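Kazmi Prints: Frequently Asked Questions

Last updated January 3, 2024

Ordering

How do I place an order?
Upload your files on the order page, pick a size and a paper, and pay by card. You will get an email with your order number. If it doesn't show up within an hour, check your spam folder before you order again.

Do I need an account?
No. You can check out as a guest. An account lets you save files and reorder without uploading them a second time.

Is there a minimum order?
There is no minimum for pickup. Mailed orders need to have at least four prints.

Can I change or cancel an order?
Yes, until its status changes to "Printing." After that we can't pull it from the queue. Changes to the mailing address can be made up until the package leaves the shop.

Do you give a discount for larger orders?
Orders of 50 prints or more in the same size get the lower price shown in the second column of the price list. Orders of 100 or more get the third column. Mixed sizes are not added together.

Files

What file types do you take?
JPEG and TIFF. We do not print from PDF, Word files, or screenshots of other websites. If your phone saves pictures in HEIC, change them to JPEG before you upload.

My picture looks fine on my phone. Will it look fine on paper?
It depends on how many pixels it has. A picture sent through a messaging app has usually been made smaller on the way, and it will look soft in anything bigger than a small print. Use the original file if you can get it. The order page shows a yellow triangle when a file is too small for the size you picked. We will still print it if you want us to, but we don't redo those orders for free.

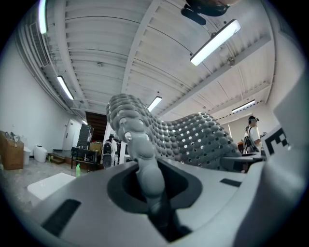
Rows of rounded gray bumps, with light coming through the gaps.

Do you correct the color?
Only if you check the box for it. With the box checked, a person looks at each picture and fixes brightness and color casts. With the box empty, we print the file as it came. If you have already edited your pictures, leave the box empty.

Why are my prints darker than my screen?
Most screens are set very bright. Turn yours down to half and look at the picture again, and it should be closer to the print. Very gray or very dark pictures show the difference the most. You can order a small test print first.

Will you crop my picture?
If the shape of the picture doesn't match the shape of the paper, something has to give. You can choose "Fill," which trims two sides, or "Fit," which leaves a white border. The default is Fill. Please look at the preview, especially when there are heads near the top.

Paper and Finish

What papers do you carry?
Prarutov Matte, Prarutov Luster, and a heavy cotton paper that we stock in the two largest sizes only. We stopped carrying glossy in October.

Which one should I get?
Matte is good behind glass and doesn't show fingerprints. Luster has a slight shine and deeper blacks, and most people choose it for albums. Cotton costs a good deal more and scratches easily, so frame it soon after you get it.

Can I get samples?
Yes. The sample pack has one small sheet of each paper. The cost comes off your next order if you enter the code printed on the envelope.
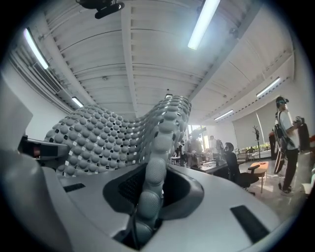
Wide view of a busy room, with the gray bumpy surface rising in a wave.

Can you print on both sides?
On Matte only, and only for cards.

Pickup and Mailing

Where do I pick up my order?
Suite 206 in the Tendent Building. Use the side entrance and take the stairs or the elevator to the second floor. Bring your order number. Someone else can pick up for you if they have the number.

How long do you hold orders?
Four weeks. After that we recycle the prints and there is no refund.

How are mailed prints packed?
Small prints go flat between two sheets of cardboard. Large prints are rolled in a tube. To flatten a rolled print, lay it face down on a clean surface under a few books overnight. Don't roll it backward, as that can crack the coating.

Do you ship outside the United States?
Not at this time.

Problems

My prints arrived bent or scratched. What do I do?
Send us a photo of the print and one of the package, along with your order number. We reprint damaged orders at no charge. Please keep the packaging until you hear from us.

How long do you keep my files?
Guest files are deleted after the order is closed. Files in an account stay there until you delete them.

Do you still take Pukus gift cards?
Yes, at the counter only. The website can't read them.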